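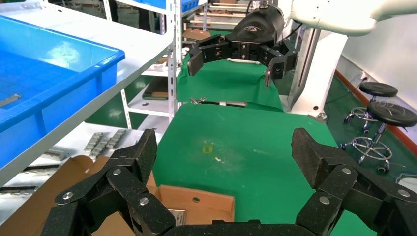
Wer die Spaltenbreite in Zeichen festlegt, bekommt bei jedem Schriftwechsel ein anderes Maß, wandte Sturken unter dem letzten Post ein.

Startseite Profil Threads Archiv Anmelden

Stimmt, und genau deshalb nehme ich die Einheit ch nur als Obergrenze. Sie misst die Breite der Null, nicht den Mittelwert des Alphabets. Bei schmalen Grotesken liegt die Null deutlich über dem Durchschnitt der Kleinbuchstaben.

2/ Testtext war die Dokumentation von Pirkine, 794 Absätze, deutsch, viele Komposita. Gesetzt einmal in der Poojary, einmal in der Systemschrift. Gleiche Spalte, gleicher Schriftgrad, Silbentrennung an.

3/ Bei 50 Zeichen Vorgabe franst der Flattersatz im Deutschen stark aus, sobald die Trennung abgeschaltet ist. Mit Trennung wird er ruhig, dafür häufen sich Trennstriche in Folgezeilen. hyphenate-limit-lines wird nicht überall unterstützt — also nicht darauf bauen.

Suche Suchbegriff eingeben Los

4/ Das Sprachattribut wird gern vergessen. Ohne lang="de" trennt der Browser gar nicht, mit falschem Wert trennt er falsch. Zitate in anderen Sprachen brauchen ein eigenes Attribut.

5/ Weiche Trennzeichen setze ich nur in Überschriften. Im Fließtext stören sie Suche und Kopieren, in Listance landeten sie sogar im Index.

6/ Zeilenabstand zuletzt. Breitere Spalte, mehr Durchschuss. Die Tabelle mit den Werten für die Poojary kommt im Mai, die Kursive fehlt noch.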